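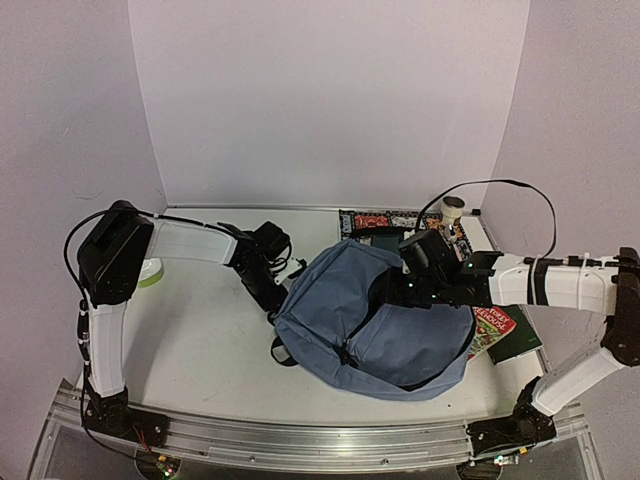
A blue backpack on a light gray table.

Bag Repairs at Clarnach – Your Questions

We get a lot of the same questions by email and over the counter, so we've put the answers in one place. If yours is missing, please do write to us. We like hearing from people, even when the news about the bag is bad!

Do I need an appointment?
No, just come by during shop hours. Mornings are quieter, and if you'd like a proper chat about what can be saved and what can't, that's a good time to catch one of us at the bench.

What should I do before I drop my bag off?
Empty every pocket, please, including the tiny one you forgot about (we've mailed back house keys, a retainer and a very old train ticket). A quick shake outside and a wipe with a damp cloth is plenty. Please don't put it in the dryer, as the heat can spoil the coating on the inside.

How much does a new zipper cost?
A main compartment zipper on a daypack is $49, parts and labor included. Often it's only the slider that has worn out, and that's a much smaller job – we'll always try it first and call you before doing anything bigger.

How long will it take?
Most repairs are ready in 7 days. June runs slower, with everybody getting ready for camp and summer trips all at once, so do give us a little extra time if you can.

Can you match the fabric?
We try hard. We keep 1000 denier nylon in the common colors and smaller pieces of lighter cloth for patches. Faded bags are tricky, and a new patch will look new for a season or two.

Do you fix frames and hip belts?
Hip belts, yes, and most buckles too. Bent metal stays we send over to Sérgio Gouveia at Widmer, who has the right tools and a lot more patience than we do. It adds a few days.

Is the work guaranteed?
Our stitching is covered for a year. If a seam we sewed comes undone, bring it back with your ticket and we'll redo it at no charge.

Prices last checked 6/25/26.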